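# Tribute act

A **tribute act** is a performer or a group that presents the songs, the stage manner and often the costumes of one well-known artist. It is different from a cover band, which plays songs of many artists and usually appears under its own look. Tribute acts work in clubs, hotels, cruise ships, country fairs and at private parties, and in several countries they form a large part of the live entertainment in smaller towns.

## Terminology

The words *tribute act*, *impersonator*, *lookalike* and *soundalike* are used loosely. A lookalike is hired mainly for the appearance and may never sing. A soundalike works with the voice and can be employed for radio or for recordings. An impersonator tries to combine both, and normally stays in character when speaking to the audience. Some performers do not like the word impersonator and prefer *tribute artist*, which they find more respectful to the original. 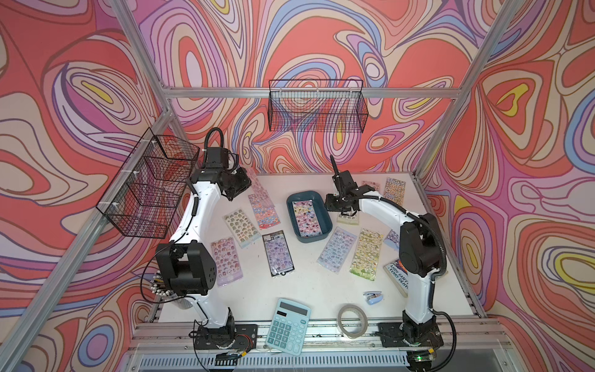
Vol. 2, p. 1,139

## History

Imitation of famous singers is older than recorded music, and was a regular part of the music hall and of vaudeville. The modern form grew after the Second World War, when records, films and television made it possible for the audience to know exactly how a star sounded and moved. In the 1970s the first full-time acts appeared, first solo singers and later complete bands.

Australia has a special place in this history. Big international artists toured there rarely because of the distance and the cost, and local groups filled the gap in pubs and clubs. Several of these groups later travelled to Europe and played in theatres of considerable size.

## Performance

### Voice and playback

Three arrangements are common. In the first, the performer sings live with a band. In the second, the singing is live but the music comes from backing tracks – this is the cheapest way to keep a real voice in the show. In the third, the performer moves the lips to a recording and gives all the attention to the dance. Lip-sync is well accepted where the original artist is known above all for choreography, but many theatre audiences expect live singing.

### Costume and stage

Costumes are usually copied from one tour or one video, so that the audience recognizes the period at once. A longer show may be divided into eras, with a change of costume between them. The backdrop follows the same logic: bold patterned cloth for the psychedelic years, plain black with coloured lights for later decades.
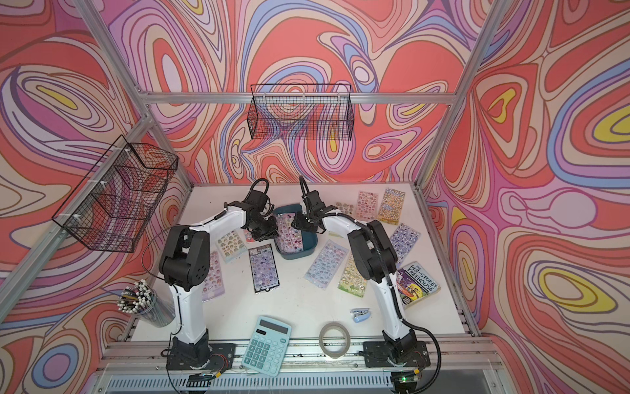 *Swirling pattern in coral red, pink, lilac, blue, cream and yellow.*

### Repertoire

Most programs are built around the hits. Lesser-known songs are placed in the middle of the evening, and the most famous number is kept for the encore. Some groups perform one album from the first track to the last, a format that is favoured by older listeners and by theatres with seats.

## Business

Acts are booked directly or through an agency. The agency Brornen keeps separate lists for solo artists and for bands, and asks every act for an unedited video of a live show. The Geveck circuit, a chain of club venues, gives its tribute evenings in the colder months and closes the season in March. Fees depend on the number of musicians, the travel and the date; New Year's Eve is generally the most expensive night.

## Legal questions

The performance of songs in public needs a licence, which is in most cases held by the venue. The name and the image of the artist are a more difficult matter. Many acts therefore choose a name with a play on words, or add the word *tribute* to the poster in letters that can be easily read. The rules about personality rights differ much from country to country – a show that is permitted in one place may need consent of the estate in another.

## See also

- Cover band
- Lip-sync
- Music hall
- Stelari (festival)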